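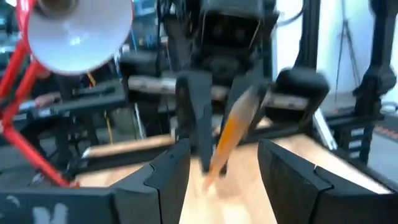

Attachment 1: the orange one, point down over the tabletop

Print this ticket | E-mail this ticket

Indeck Customer Care
Ticket 163
Opened: Fri 8 January
Customer: Marjorie Bellamy
Subject: Skipping pen, and a drooping lamp
Status: Open, waiting on part

Message from customer

Hello, and happy new year to whoever opens this. I have two things to bring up and I hope it's all right to put them in one message, as they came in the same box from you back in August.

The first is the Geltix orange. It wrote beautifully all fall and I was very pleased with it, and then over the holidays it started skipping. It does a good dark line for a word or so, then a scratchy pale one, then nothing at all until I go back over it. I've scribbled on the back of an envelope, which usually wakes up a lazy pen, and I've left it overnight with the point down in a jar. It was a bit better in the morning and back to its old tricks by lunch. The paper is the same pad I always use and the pencil has no trouble on it, if that tells you anything.

The second is the red Bustos lamp. I love this lamp (the color cheers the whole table up) but the shade won't stay where I put it. I tip it up to shine over the middle of the table, and by the time I've watered the plants it has sagged off to one side again. The light itself is fine. No flicker, no buzzing.

I tightened the little knob by hand as far as my fingers would take it. I didn't like to use pliers on that nice red paint.

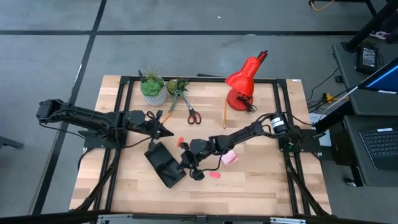

Attachment 2: worktable, red lamp along the back with its shade tilted, pencil in front of it

Reply from Indeck Customer Care

Hello Marjorie, and a happy new year to you too. One message is perfectly fine, and thank you for telling us what you'd already tried, it saves us asking you to do it all again. What a cheerful table. The spiky plant in the white pot is a handsome thing.

Pen first. Please wipe the point with a soft cloth dampened in warm water, and let it dry completely. Then draw slow loops on scrap paper until you've filled half a page. Please don't use rubbing alcohol, which can dull the point on the Geltix pens. After that, store it flat with the cap on for a night and try it again on your usual pad.

For the lamp, switch it off, unplug it and let the shade cool. Hold the shade with one hand and back the knob all the way off with the other. There should be 2 thin washers behind it, one rubber and one metal. The rubber one goes against the shade. Could you tell us if both are there and which way around they sit?

Message from customer

Well, I had a very enjoyable half hour with my scrap paper and I'm happy to say the pen is much improved! It skipped twice on Sunday while I was writing plant labels and hasn't done it since. I'd like to give it a few more days before I swear to it.

Now the lamp. I found the metal washer and no rubber one. I looked on the floor, under the plants and all through the drawer where I keep the Boltix odds and ends, and there isn't a thing in there that fits. It may never have been in the box, or I may have lost it putting the lamp together, and I really couldn't say which.

Reply from Indeck Customer Care

That would explain the drooping. We're sending a replacement washer set for the Bustos lamp, no charge, and it should reach you within 6 working days. Finger-tight is plenty once the rubber one is in, so you can leave the pliers where they are.

We'll keep the ticket open until you've had a chance to fit it. If the Geltix starts skipping again, add a note to this same ticket and we'll replace the pen as well.

Print this ticket | E-mail this ticket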